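# Zunar hand-held gripper: come try it at our open day

December 4, 2021, doors at 10, Plomville workshop (use the side entrance, the front one sticks)

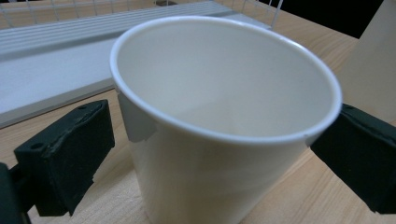 I've been selling the Zunar for a while now and I still think the best way to understand it is to get one in your hand. So we're doing another open day! Last time, back in May, we had 31 people through the shop and most of them ended up fighting over the same tool, so I'm putting out more of them this time.

Paper cups are what I start everybody on. They're light, they cost next to nothing, and they tell you right away if you're squeezing too hard (you'll dent a rim or two, everybody does). The pads are black and chunky with a bit of texture to them, and you bring them in from both sides, a little below the rim. Once you've got the feel of that, Tia Wainwright will move you along to the dish rack table, where people tend to lose track of time.

Dionysis Xenos is driving over from Starville with the Acharya arm, so you can try a pick by hand and then watch the arm have a go at it. He's doing that at 11 and again at 2. Come early if you want to stand close, it's a small room.

**What you get in the kit**

- Gripper with pads fitted
- Spare pair of pads
- Wrist strap
- Sleeve of 20 paper cups

**Price:** $865, or $300 down and the rest when it ships

I'll have a few kits on the shelf that day if you'd like to take one home. We take cards and checks. Parking is behind the building, and kids are welcome as long as they let Tia show them the tool first. If you can't make Saturday, drop me a line and I'll set up a time during the week.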